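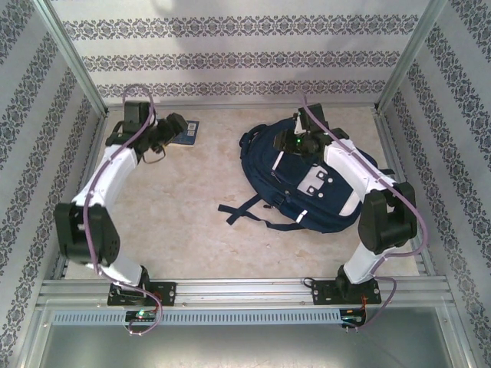 Backpacks and Study Materials: Frequently Asked Questions
Vikbridge Adult Learning Center, Office of Student Services
Last updated 12 January 2020

Which bag may I bring to the Center?
Students may bring one backpack of any make or color. The bag must close fully and must fit under a standard classroom chair. Wheeled luggage is not permitted in the teaching rooms. Students who need a wheeled bag for medical reasons should write to Zoia Sydorenko in Student Services before the first day of class.

What should be in my backpack each day?
Please bring the booklets for the day's classes, your student card, a pen and a notebook. The full set for the Foundation program consists of 9 booklets, but no class day calls for more than four of them. The remainder may be kept at home or in a locker.

How should I pack my booklets?
Lay the bag on its back and open the main compartment completely. Place the largest booklets against the back panel with the spines facing down, then add the smaller ones in front. Cards and other thin items belong in the front pocket, where they will not slip between pages. Food and drink containers must be carried separately.
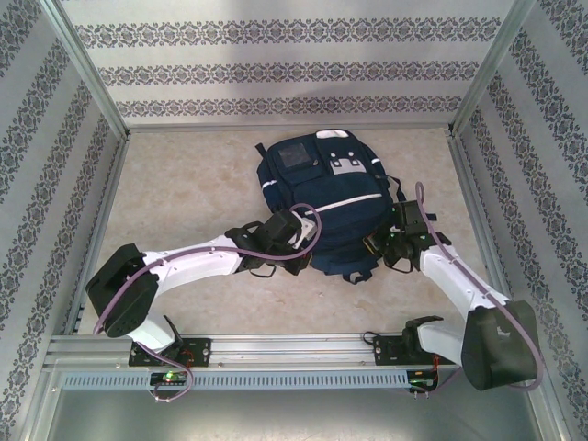 What should I do with loose straps and buckles?
Straps that hang free are a tripping hazard in the aisles and should be secured before class begins. Side straps may be tightened and the spare length rolled and held with a band. Particular care is needed with a strap like the one at the lower edge of the navy backpack, where the buckle dangles from the end and can easily catch on a chair leg. Students are not required to cut or remove any strap.

May I mark my bag and booklets with my name?
Yes. The Center strongly advises it, as many bags are alike. Write your name inside the bag and on the inside cover of each booklet. Please do not cover a printed code or barcode with a label – the front desk scans these when items are returned.
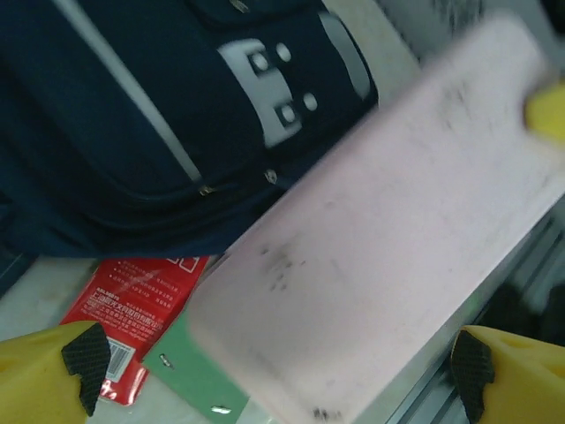
Labels are available free of charge at the front desk. They may be removed at the end of the term without damage to the cover.

How do I obtain a locker?
There are 154 lockers on the ground floor, assigned in the order in which requests are received. Requests for the spring term are handled by Edivaldo Furtado. Lockers must be emptied within 7 days of the last class.

What happens if I lose a booklet?
Report the loss to the front desk as soon as possible. One replacement per term is provided without charge. Each further copy costs $10, payable when the booklet is collected. Replacement student cards are issued by Kelly Barros on presentation of a photo ID.

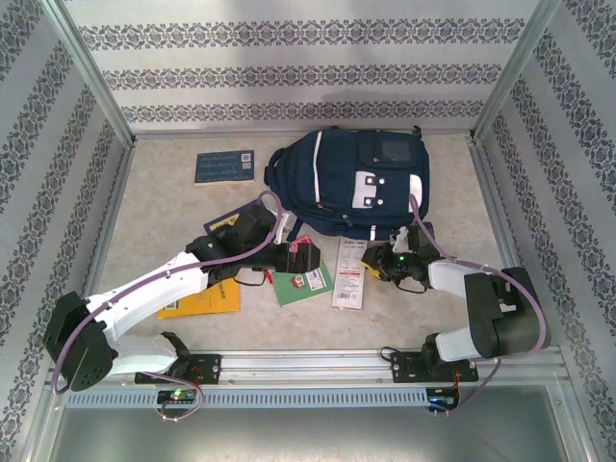

A booklet that is found after a replacement has been issued should be handed in at the front desk. The fee will be refunded if the returned copy is clean and complete.

Where is lost property kept?
Bags and loose items found in the building are held in Room 7 until the end of the term. Student Services will ask for a description of the item and its contents before releasing it. Unclaimed notebooks are recycled – all other items are donated.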